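Buy the Boring Parts First
Tavion Ferreira
Monday, November 7, 2022

Most people who build a robot arm at home spend their money in the wrong order. I did too. In January I had 300 dollars set aside for the build, and nearly all of it went to motors. The wiring, the mounts and the stop switch had to wait.

I now think the order should be reversed. Buy the emergency stop, the fuse and a decent power supply before you buy anything that moves. A slow arm with a good switch is something you can learn on. A fast arm with a power strip you have to crawl under the bench to reach is a hazard to your fingers and to whoever shares the room.

I build in a shared workshop in Kustmont, and sharing has made me stricter. Other people walk past the table. They don't know what the arm will do next, and some days I don't either. The rule I would like to see in every shared space is simple: if it moves under power, anyone in the room can stop it with one hand.

The second boring part is the work area. Forum posts for home kits like the Trummer argue for pages about gear ratios and hardly mention the table. Yet small parts have to sit somewhere the gripper can reach, and the holders you pick decide how hard the job is. Wire mesh letter trays are cheap and sturdy. They also have rims and rods for a finger to catch on. A plastic tray with sloping sides is easier to work in.
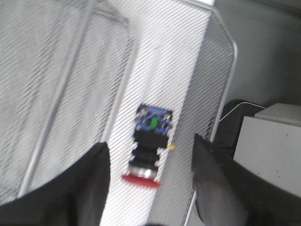
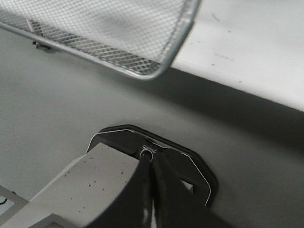
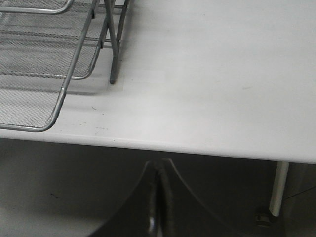
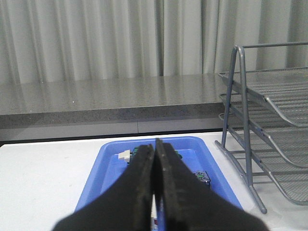
Gripper and table, from the wrist camera.

The usual objection is that all this kills the fun. A beginner wants to see something move on the first weekend, and a fuse holder doesn't move. I understand that. But a stop button, a fuse and a plain supply can be had for 50 dollars if you shop around, and wiring them takes an evening. That still leaves most of the weekend.

The other objection is that hobby arms are too weak to hurt anyone. Some are. Mine pinched my thumb hard enough to leave a mark for 4 days, and it is not a strong arm. Weak arms also get stronger, as people swap motors and seldom go back to change the wiring.

If you already have an arm running without a stop switch, unplug it this week and put one in.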